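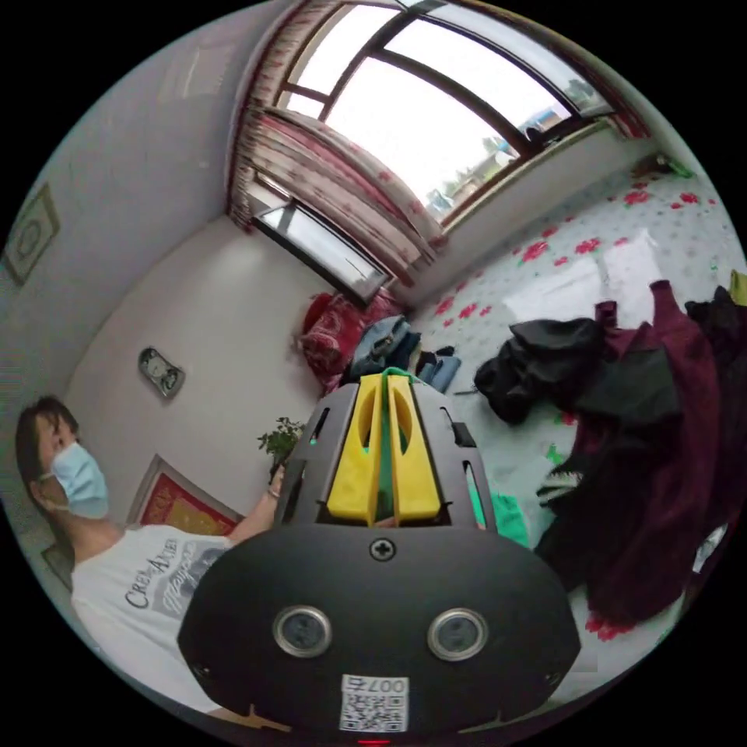 Bedroom windows lose more heat than bedroom walls, and the curtain is the cheapest part of the assembly to change. It is also the part most often bought by pattern alone.

Valdir Andrade has been measuring curtain fabric at Starnell, a small textile workshop, for most of his working life. His first question to a customer concerns weight. An unlined cotton print at 116 grams per square meter moves with every draft and filters glare only slightly. At 300 grams, lining included, the same print hangs straight and holds its folds.

Width comes next. A flat panel cut to the size of the opening looks mean once it is drawn, and it leaves a gap at each side. Andrade cuts at twice the width of the track – two and a half times for thin cloth.

Large florals need extra length so the motifs line up at the seams. The repeat on Lelell, the workshop's red print, is long enough to waste most of a meter on a tall window.

Dark frames complicate the choice. Against a bright sky they read as a hard grid, and a cream ground softens the edge better than pure white. Andrade washes every sample twice before he quotes a finished drop. The May batch shrank more than he liked, and he has sent it back to the mill.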